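So Clamard finally did it – a first win on Sunday, after 177 race starts! I was yelling at my TV by the last four laps, with the Muvo car right on their tail and the tires looking pretty much finished. Hoxha came home third and goes nine points clear at the top, so I guess they're happy too.

Next up is Jostemum in December, the last race of the season. I'd still bet on Hoxha for the title – but I've been wrong all year.
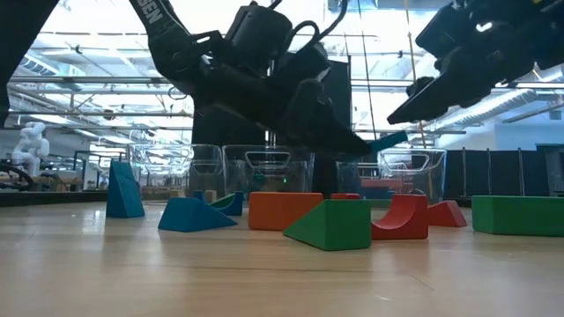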